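Dosano 2 is out, and it finally plans for both arms at once

Clernidstead, March 2019

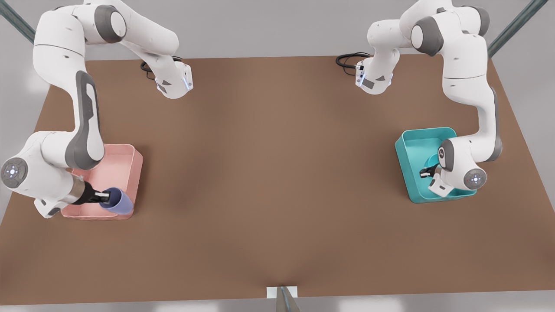

Reading time: 3 minutes

Hi everyone, Kimutai Khaemba here. I run the planning team at Jugah, and they've let me write the press release this time, so you're getting it in my words (sorry to our usual writer, who is much better with commas).

We're releasing Dosano 2 today. It's our motion planning software for two-armed robots, and it's the version I've wanted to ship ever since we started the project. The old Dosano planned one arm, then planned the other one around it. That worked fine as long as the two arms stayed politely on their own sides. Give them a shared tabletop and the second arm spent a lot of its time waiting for the first to get out of the way, and if you've ever watched that in a demo with a customer standing next to you, you know how long a few seconds can be!

Dosano 2 treats the pair as one machine. You tell it what should end up where, it works out which arm does what, and it checks both paths together before anything moves. A cup sitting in a pink tray with one gripper closed around it, a teal tray over on the other side with the second gripper open above it: that's the kind of setup we use every day in our simulator, and it's a good deal harder than it looks. The walls of the trays are low but they still count. The fingers have to fit between the cup and the wall, and the forearm above them has to go somewhere too.

The part I'm proudest of is the grasp picker. Instead of handing you a single grasp and hoping, it keeps a ranked list and throws out the ones that would leave the elbow in a bad spot later in the job. You can open that list and see why each grasp was dropped. Our support inbox asked for this more than anything else, and I asked for it pretty loudly myself.

We tested it in simulation first. The release suite has 2444 tabletop tasks in it, with trays and cups shuffled into new positions, and every build has to run the whole thing overnight before we'll even talk about putting it on hardware. In February we let 21 early users loose on the beta, and they found things our suite didn't. One of them sent in a scene with the trays nearly touching, and it sent the planner into a sulk that took us most of a week to fix. That scene is now in the suite, of course.

A few other things you'll notice if you're coming from the old version:

The timeline view shows both arms on one screen, so you can scrub through a plan and see where they come closest to each other.

Replanning happens while the arms are moving. If your camera system reports that a part has shifted, Dosano 2 adjusts the rest of the path and keeps going when there's a safe way to do it. When there isn't one, it stops and tells you which link was the problem.

Simulated scenes and real cells now use the same scene file. I can't tell you how many afternoons I lost to keeping two copies in step.

The plug-in for Gutari, our perception package, comes in the same installer. You don't need Gutari to use Dosano 2, and you can feed it object positions from whatever you already have.

There are some things it doesn't do yet. Handing an object from one gripper to the other in midair is still experimental and switched off by default. Soft items like bags and cloth aren't supported. We're working on the first one now and I'd like to say more about it later in the year, but I've learned not to promise dates.

Dosano 2 costs $149 a month for each two-arm cell, and current customers move over at their existing rate. Schools and universities can use it free for teaching. We've also put over 1000 of the test scenes up for download, trays and cups included, so you can try them on your own planner if you'd like to compare. Please do, and send us the ones where you beat us!

To get a trial license or set up a call, use the contact form on the Jugah website and put Dosano 2 in the subject line. Press questions can go the same way. They come to me this month, and I do answer them, usually in the morning before the test results come in.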